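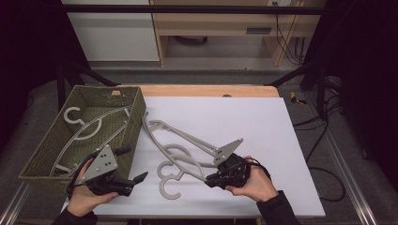

Hugo Hamel, commenting on the March edition of this checklist, wrote that the section on hangers was too short: most of the trouble at a sorting table starts with hooks that have caught on one another, and an inspector who only checks for cracks will miss it. The section has been expanded accordingly, and his other remarks are entered under the items they concern.

Ondrejka Garment Exchange
Sorting Room: Inspection Checklist for Hanger Tables, Baskets and Loose Stock
Form 291, revised edition
Inspection date: 26th October
Inspected by: Agathe Tessier
Reviewed by: Kha Ninh

Scope

This form applies to tables at which empty hangers are sorted, untangled and placed in baskets. It does not apply to the hanging rails, the steam area or the Clivari shelving, which have their own forms. Each item is to be marked Satisfactory, Attention or Not Applicable. An item marked Attention must carry a comment and the name of the person who will correct it.

Section 1. Table

1.1 Table stands level and does not rock when leaned on at each corner.
Satisfactory.

1.2 Edges of the tabletop are free of splinters and of raised or broken wood.
Attention. There is a small dark mark on the far edge toward the left, and a small rounded bump near the center of the same edge. Neither caught on a cloth when one was drawn along the wood. Both are recorded so that the next inspector can tell whether they have changed. Fionnuala Ó Gríofa to look at the edge again before the next inspection.

1.3 White cover lies flat, with no lifted corners and no folds under the work area.
Satisfactory.
Comment, Jérémie Masson: The cover should stay white. A gray hanger is easy enough to see on it, and so is a broken piece of one. The darker cover tried last winter hid small fragments until someone put a hand on them.

1.4 No tape residue, pins or clips left on the cover.
Satisfactory.

1.5 Wood not protected by the cover is clean and has not been polished with a slippery product.
Satisfactory. The Finetti wax formerly kept in the supply cabinet has been withdrawn from this room.

Section 2. Basket

2.1 Basket is placed at one end of the table and leaves the middle of the work surface clear.
Satisfactory. The olive-green woven basket is kept at the left end.

2.2 Basket is stable and will not tip when a hanger is lifted out by one end.
Satisfactory. Tested by hand with the basket part full and again with it empty.

2.3 Weave is whole, with no loose ends that could hold a hook.
Satisfactory. Run a fingertip along the rim and down each inside corner. A fine weave can look sound from above and still have a broken strand low on the inside.
Comment, Hugo Hamel: Please check the outside as well. Hooks also catch there when hangers are dragged past.
Reply, Agathe Tessier: Agreed and done. No loose ends found on the outer faces.

2.4 Hangers in the basket lie below the rim or, where they are too long for this, lean to the inner side of the table.
Attention. At the time of inspection some hangers had been set in with the hook toward the outside. A hook that points over the end of the table can catch a sleeve or a bag strap. Sorting staff have been reminded. Kha Ninh to confirm.

2.5 Basket contains hangers only.
Satisfactory.

Section 3. Hangers

3.1 Hangers waiting to be sorted are spread out and not piled.
Attention. Light gray plastic hangers were lying across one another on the cover. A loose tangle of this kind is acceptable during sorting. It is not to be left overnight.

3.2 Hooks have been separated before any hanger is lifted.
Staff should find the hook first, turn it free, and then lift the hanger by its long straight bar. Pulling on the curved part of the frame bends it and may throw a second hanger off the table.
Marked Attention pending the reminder noted at 2.4.

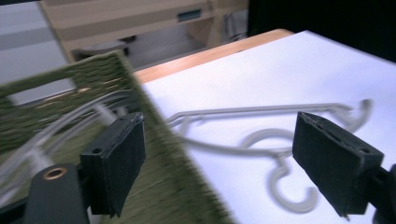 The same applies when a hanger is taken back out of the basket. The free hand should hold down whatever lies beneath, and the hanger should come up slowly until it is clear of the rim. A hanger that resists is to be put down and looked at from the side. It is not to be shaken.

3.3 Plastic is free of cracks, white stress lines and sharp molding seams.
Satisfactory for the stock sampled. The sample was 52 hangers, drawn from the box under the window and from the return bin. Rejected pieces: 17, all with stress lines at the base of the hook, and all since removed from use. The remainder may stay in circulation.
Comment, Kha Ninh: The number rejected is high for one sample. I would like the whole return bin checked before it is used again, and not only a part of it.
Reply, Agathe Tessier: Accepted. The bin has been labeled Do Not Use until this is complete.

3.4 Hooks are closed enough to stay on a rail and open enough to come off without force.
Satisfactory. Offer each sampled hook to the test rail once. A hook that has to be pushed on is rejected.

3.5 Curved and decorative parts of the frame are intact.
Satisfactory for the stock sampled, leaving aside the pieces rejected under 3.3. Scrolled shapes deserve a second look, as a small break inside a curve is easily taken for part of the design.
Comment, Fionnuala Ó Gríofa: Could the purchasing list favor plain frames? The scrolled ones take longer to separate and they hold on to knitwear.
Reply, Kha Ninh: Passed to purchasing. Current stock will be used until it wears out.

3.6 Hangers of different makers are kept apart.
Not Applicable at this table. Vusska hangers are sorted next door.

Section 4. Working position

4.1 Person sorting can reach the basket and the far edge of the cover without leaning on the table.
Satisfactory.

4.2 Both hands are free for the task, and cables and straps near the hands are clear of hooks.
Satisfactory. Long necklaces, lanyards and open cuffs are to be secured before work begins.

4.3 Floor beside and behind the table is clear of fallen hangers.
Satisfactory. One hanger was picked up from beneath the adjoining rail, outside the area of this form. It has been reported to the person in charge of the rails.

4.4 Lighting is sufficient to see a hairline crack at arm's length.
Attention. The light is adequate over the center of the table and weaker toward the left end. A clamp lamp has been requested. Until it arrives, hangers should be examined over the middle of the cover before they go into the basket.
Comment, Jérémie Masson: A lamp clamped to the table edge will bring a new cord into the work area. I ask that it be fixed to the wall.
Reply, Agathe Tessier: The request has been changed to a wall fitting.

Section 5. End of session

5.1 All hangers removed from the cover and either placed in the basket or returned to the box.

5.2 Basket emptied when full. Do not press hangers down to make room. The transfer box holds 100 and should be closed only when the lid sits flat without pressure.

5.3 Cover wiped with a damp cloth and checked for fragments — including the strip along the wooden edge, where small pieces tend to collect.

5.4 Rejected hangers placed in the gray recycling sack and not in general waste.

Items 5.1 to 5.4 are completed daily by the last person at the table and are initialed on the sheet kept with the transfer box. They were not marked during this inspection, as sorting had not ended.

Actions carried forward

1.2 Table edge to be looked at again. Fionnuala Ó Gríofa.
2.4 and 3.2 Placement of hooks, reminder to be confirmed. Kha Ninh.
3.1 Cover to be cleared at the end of each session. All sorting staff.
3.3 Full check of return bin. Agathe Tessier, with one assistant.
4.4 Wall lamp at the left end. Jérémie Masson to agree the position before it is fitted.

Further comments on this form may be sent to the sorting room office and will be considered at the next revision. Comments received without an item number will be returned to the sender for completion.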